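Modau Iron Supplement Study: progress report to the Herilbridge Fund
August 19, 2020

Where we stand

We enrolled 118 adults at the Relton clinic, all with low iron on a blood test in January. Half take the daily tablet and half take it every other day. At the last check 90 were still in the study. The plan we sent you assumed far fewer dropouts, and I no longer believe that plan.

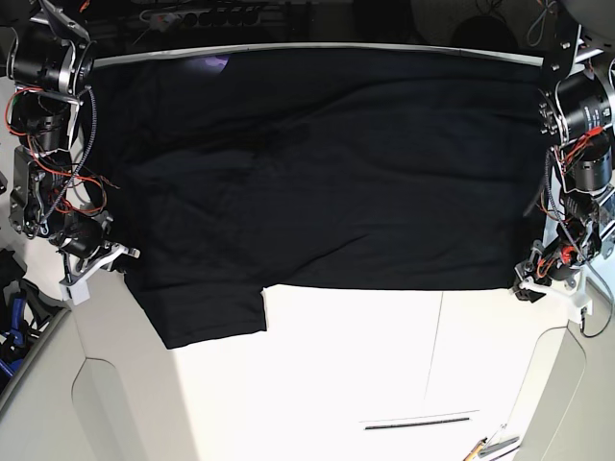

What we can and can't say

Iron levels went up in both groups. I would not read much into it. People who join a study about iron start eating more beans and red meat, and our food diaries are too patchy to separate that from the tablets. The every-other-day group reports fewer stomach problems, but they knew which group they were in, and they had been told to expect fewer.

Carrasco, who supply the tablets, have asked for a line they can use in a leaflet. We have said no for now. Feeling less tired was self-scored on a form that 26 people left blank, and a blank form tells us nothing either way. 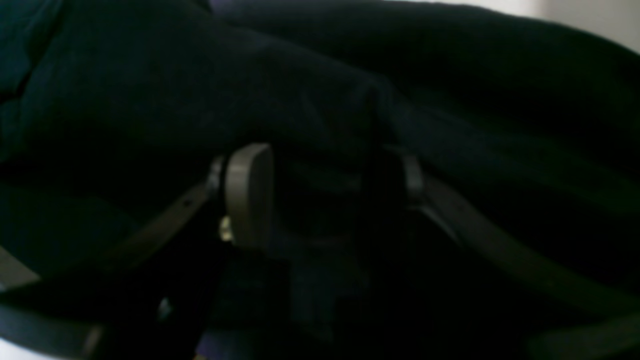 The missing forms also hold up the second stage. We can phone those people, but asking someone to remember how tired they felt weeks ago is a poor way to fill a gap, and I would sooner report it as missing.

Money and next steps

Repeat blood tests cost $570 more than budgeted. We are covering this from the travel line, which has hardly been touched. We are not asking for an extension yet. Please hold the decision on a larger trial until the final blood results are in and someone outside Modau has checked them.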